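# Surf coaches and beach crew wanted for the Wutholm season

We're hiring again! The Traltham Surf School runs lessons, board rental and a junior club on the north end of Wutholm beach, and we need five more people to join us from May through the end of September. Three of the jobs are coaching and two are beach crew. If you like cold mornings, small kids in oversized wetsuits and the kind of sandbar that moves every time you turn your back on it, please read on.

Wutholm is a beach break, mostly waist to chest high in summer, with a long shallow inside section that could have been made for beginners. When a proper swell gets in, the peak off Barrientos Point starts working and half the staff suddenly wants the late shift. We try to be fair about that. The rota goes up two weeks ahead and you can swap as much as you like, as long as every lesson is covered and somebody tells the shop.

**Coaches** will teach groups of up to eight in the water, two or three sessions a day. You'll need a current surf instructor certificate and a beach lifeguard award that stays valid through September. We don't mind if you have only just qualified. A couple of our best people came to us with the ink still wet, and we pair every new coach with an experienced one for the first month. 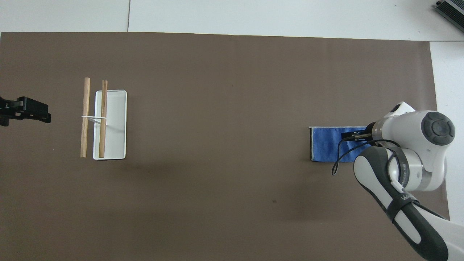 **Beach crew** look after everything on the sand side: fitting wetsuits, waxing and carrying boards, checking people in, rinsing gear, and a fair bit of ding repair when it's quiet. We have 142 boards in the rental fleet, from big soft-tops down to a few nice twin-fins, so there is always one that wants fixing. No certificates needed for this one, but you have to be a confident swimmer and happy talking to strangers all day long. We'll teach you the resin work.

The junior club meets after school until the summer break, then moves to 8:30 in the morning. It has 60 members this year (up a lot!) and everyone on staff helps out with it at some point. In August we take the kids down to Dernden for the club contest, camping for two nights, and it is easily the most fun weekend of the season. Also the least sleep.

What you get:

- $800 a week for coaches and $690 for beach crew, paid every other Friday
- a bunk in the staff house, ten minutes' walk from the beach, for a small weekly rent
- a winter wetsuit to keep, and free use of the boards out of hours
- your lifeguard renewal paid for if you come back for a second season

It's a five-day week, and in July and August at least one of those days will fall on a weekend. You must be 18 or over and allowed to work here. A driver's license helps, especially if you've towed a trailer before.

To apply, send us a page about yourself, copies of any certificates, and the dates you could start and finish. Tell us where you usually surf, too. Please get it in by the end of February. We'll hold tryouts in the water in March, and there's hot soup afterward at the shop whether you get the job or not.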